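Éabha Mac Giolla has been folding things for a living, in one way or another, for most of her career. She started in hotel laundries, moved to servicing the flatwork machines in them, and now runs the trial program at Hitetti, which rents out a two-arm folding station called the Misov. We spoke on July 27, 2026, mostly about what a customer gets for the money and what they don't.

The Misov comes on a wheeled base with a white work surface, two arms and a pair of grippers. Hitetti delivers it, sets it up and leaves it on a monthly rental. There is no purchase option yet.

"People ask to buy it and I tell them to wait," Mac Giolla said. "The hardware will change again before next year. If you rent, you get the new version when we swap it. If you bought one now you'd be mad at me in six months."

The minimum rental is two months. She would like it to be longer. The first weeks go mostly to teaching the station a customer's own stock, and a site that quits early has paid for the slow part and skipped the useful part.

Her longest trial so far was at Ó Súilleabháin, a family-owned laundry that handles towels and staff clothing for small hotels and gyms. The station worked through 508 pieces in the final week there. Mac Giolla doesn't think the number is impressive.

"A good folder beats that before lunch," she said. "The owner knew it going in. She wanted it for the evening, when she can't get people, and for the soft small stuff that her big machine chews up."
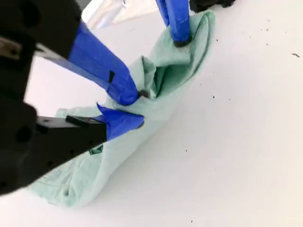

Soft cloth is still the hard part. A flat sheet has edges the software can find, she said, but a towel that comes out of a bin in a heap can have its corners anywhere. The station has to get hold of a fold, pull, look again and decide whether it is better off than before. Sometimes it goes through that several times with one piece.

"You watch it and you want to reach in," she said. "Everybody does. We had to put that in the training - keep your hands out and let it finish."

The fingers are covered in tape, and the tape wears. Customers change it themselves from a roll that ships with the station. Mac Giolla said the job takes a few minutes once you've done it a couple of times, and that the first attempt usually looks terrible and works fine. Fingertip pads are a separate part, sold in packs of 50.

"I'd budget for pads," she said. "It's the one line on the invoice people call me about."

I asked about lint, which had been the main complaint at Condutgate, an earlier trial site. She agreed it was a fair one. Bits collect on the white surface and the cameras can mistake a dark speck for a button or a stain. The current advice is to wipe down at every shift change. A software fix is due in September, and she wouldn't promise more than that.

Support is by phone during business hours, with a technician visit if the call doesn't solve it. Evening users, including Ó Súilleabháin, have asked for later hours.

"They're right to ask," Mac Giolla said. "We sold it as an evening machine and then we go home at five. I've got two people on support. I need more."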